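Progress report to the Karnora Fund
Two-arm handling cell, Govik workshop
Prepared by Malsha Ranasinghe, with notes from Anselmo Villca and Lucie Chisholm

14 shares 3 comments

This report covers the period up to the end of August. As you asked after the last one, I write less about the programme in general and more about the cell: how it is set up now, what we repaired, and where the money for maintenance was spent.

When we wrote before, the cell was standing but it was not reliable. The left arm lost its position during longer runs, and we had to stop and home it again, sometimes more than once in a morning. Anselmo suspected the motor at first and we ordered a replacement from Salminen. Before it came, he found that the plug under the left base was not sitting fully in its socket. When the arm turned far to one side, the cable pulled at the plug and the signal dropped for a moment. The replacement motor is now on the shelf as a spare, so the purchase is not lost, but I must report that it was made too early.

After this finding we went through the cabling of both arms. The rule we now follow is simple. Each cable is fixed at the base and at the wrist, and between these points it is given enough free length for the arm to reach the far side of the table without pulling. We tried a tighter routing for one week and it was worse. The loop near the wrist looks untidy, and a visitor from Sarnar asked us about it, but it stays.

The mounting plates were also taken off and put back. The bolts on the right side had worked a little loose, and this explained a small error that Lucie had been correcting in software since the spring. She has removed this correction. We now check the bolts on the first working morning of each month, and write the result in the cell book.

Calibration is done with the checkerboard, which has its place at the back left of the table. Earlier we put it away after each use, and then much time went on finding it and laying it flat again. Now it stays on the table. For each calibration we still move it to the centre and take 20 views with each arm, then return it. The whole procedure needs less than one hour, if the light is not changed in between.

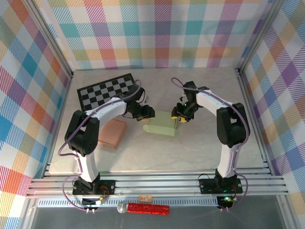
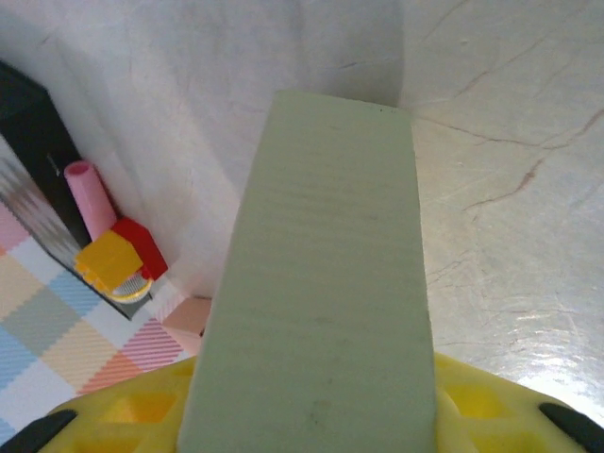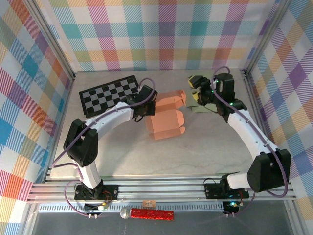
Two-arm tasks were the second part of our work. The difficulty is that both grippers must come close together over the middle of the table, and the space there is small. Dilruba Haque wrote a check that compares the two planned paths before any motion begins, and refuses to start if they come nearer than the limit we set. In the beginning this limit was too careful and the cell refused nearly everything. We lowered it in small steps, and we are now content with the value.

In this period the cell completed 1,226 logged runs. Of these, 8 were stopped by a person with the emergency button. I have read the notes of all of them. Most were stopped because the operator was not certain what the arm would do next, and there was no contact. One was a real contact between the two wrists, at low speed. The cover of one wrist was scratched and nothing inside was damaged. This happened before the path check was in use.

The gripper fingertips wear out faster than we planned. The grip becomes weak on smooth surfaces first, and operators notice it when a piece turns slowly in the fingers. We now change the tips after every 200 hours of work, on both arms together, even if one side still looks good. Changing only one side gave us two arms which behaved differently, and the recorded runs were then hard to compare. In your budget sheet this is the line "small parts", and it will be higher than our first estimate. I have attached the new estimate separately.

Kumudini Gunawardena joined us for the second half of the period and has taken over the daily start-up. She rewrote the start-up sheet, which was too long and partly described the old cell. The new one fits on a single page: look at the plugs under both bases, look at the indicator lights, home the left arm, home the right arm, open and close each gripper, clear the table. She also made it a condition that the same person does all steps – before, two people often shared it and each believed the other had looked at the plugs.

There are two things which are not finished. The first is lighting. In the afternoon the light on the table surface changes and the wrist cameras do not give the same result as in the morning. Lucie would like to have a fixed lamp over each side, with a blind on the window. The second is the connectors. They work when they are pushed in correctly, but they have no lock, and I do not like to depend on a daily look for something which has already cost us several weeks. Anselmo has asked Salminen for a locking type in the same size. We have no answer yet on price or delivery.

For the next period we ask to move the unspent travel money to the lamps and connectors. The total of the grant does not change. If you agree, please confirm to me in writing, so that Anselmo can place the order before the stock count at Govik. The cell book and the list of stopped runs can be read at the workshop at any time, and I can send copies if this is easier for you.

Malsha Ranasinghe

3 comments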